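Fomex draught excluder, three months on

I'm a sucker for anything that promises a warmer house, so when the wind started whistling under our back door again I went and bought the Fomex. It's the long sausage sort with a fabric sleeve that slides under the door and hugs both sides. I paid full price for it, too, at the big Tannous on the Bovport road (no sale on, typical!).

First impressions were good. The sleeve is thick, the stitching is neat and you trim the foam inside to fit. The leaflet tells you to cut it 3 mm short of the door width. I cut mine dead on and it bunched up at the hinge, so do read the leaflet. 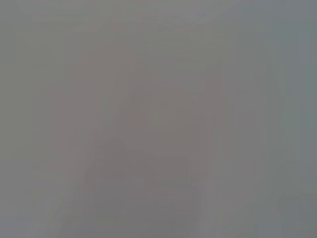
Our back door is an old one and the floor slopes away from it, so the gap is wider at the handle end. My previous excluder, a Fuvero, only ever managed the narrow end and I used to stuff a tea towel in the rest. The Fomex squashes down far better. My ankles noticed the same evening, and I've stopped wearing two pairs of socks to do the washing up.

It drags a bit on the mat, mind. My neighbour Mwende Rweyemamu has the same one over smooth tiles and hers glides along beautifully, but on anything with a pile you have to give the door a shove.
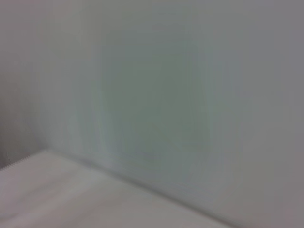

Kibet Magesa
Home and Garden reviewer
2005-02-17

Washing is my main grumble. The sleeve comes off easily enough, then getting the foam back in is like putting a duvet in a pillowcase. I've done it twice and sworn both times. A zip would have sorted it, and I'd happily have paid a little more for one.

Would I buy another? Yes, and I probably will for the front room before next winter, if I remember to look in July when they clear the shelves. Four stars from me, with the last one held back until they put in that zip.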